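Questions our guests ask often

Can I book a table at Selis?
Yes, for groups of 5 or more. Smaller groups can come without booking, and we will find you a place as soon as one is free. In June the wait can be long, so please come early.

What kind of food do you serve?
Our kitchen cooks dishes from the coast and from the hills – fish stew, flat bread, slow beans with greens. The menu is short and it changes every 2 weeks.

Do you have food without meat?
Always. The bean stew and the pumpkin pie are made without any meat or fish. If you have an allergy, please tell us before you order.

Where does the coffee come from?
We buy it from Ndung'u, a small roaster in Ponditz. You can also take a bag home for 18 dollars.

Is there parking?
There is no parking of our own. The street behind the Windano bakery is free in the evening.

May I bring my own wine?
You may. We ask a small fee for each bottle, and we give you the glasses.

Can I bring a birthday cake?
Of course. Let us know one day before, so that we can keep space in the fridge.

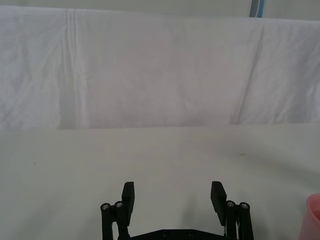
Selis told me on the phone that the cake costs nothing extra, but the wine fee is for each bottle, also if you don't open it. Good to ask before you carry three of them up the hill.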